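Gravunstead Kasta Recording Station
Category: Workcells / Data Capture / Two-Arm
4 min read
Updated April 2025

The Kasta is a fixed station for recording two-arm manipulation examples. It is intended for groups that already have a pair of arms and a training pipeline and need a repeatable place to collect episodes. Arms and grippers are not included. Mounting patterns are available on request for the common flange sizes.

The station consists of a white work surface, a rear rail for a cloth backdrop, a head-height camera mount, a foot switch and the Lis recording software. The backdrop is supplied in green and gray and attaches with ordinary clips. It should be rehung when fold lines become deep enough to throw shadows. Light creasing has no effect on calibration, which uses the table markers only and is done before the first episode of a session.

Folding cartons are the task set shipped with the current release. Die-cut corrugated boxes have several panels, tabs and slots that must be brought together in order, and a part-folded box springs back when released. Operators record each fold as a separate segment. Episodes may start from a flat blank or from any intermediate state, and Lis stores the start state as a label.
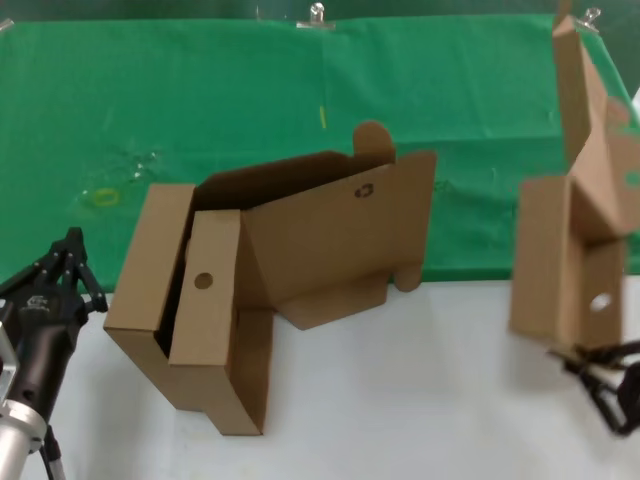 One reader of the March release notes, posting as Zendard, wrote that half-folded start states had been worth more to them than complete runs: "We recorded 127 full folds first and the policy still stalled whenever a flap popped open. Then we added 43 that began from a bad fold, and it started to recover." They asked whether Lis could weight those episodes separately. It can, from version 5 onward, using the start-state label as the sampling key.

Recording

Each episode stores both arms' joint positions, both gripper openings, the head camera stream and the foot switch events on a single clock. A press of the switch closes a segment. A press held for five seconds discards the episode. Discarded episodes are kept in a separate folder until the session is closed, then deleted.

Recoveries should be left in. If a panel slips and the operator regrasps it, the segment continues. Episodes in which an operator reaches in by hand are to be discarded.

Placement of the carton should vary between episodes. Lis can display a target outline before each start, drawn from a list of seven zones or from a file supplied by the user.

Supplied with the station

Table and rear rail
Two backdrops, green and gray
Camera mount (camera sold separately)
Foot switch with cable
Lis license, one seat
Carton blanks, pack of 43

Replacement blanks are sold in the same pack size. Blanks that have been folded more than a few times lose stiffness along the creases and should be logged as worn in the object field.

Export is per session, with one folder per episode. Lead time is seven weeks.

Tags: imitation learning, bimanual, cartons, teleoperation
5 comments | 7 shares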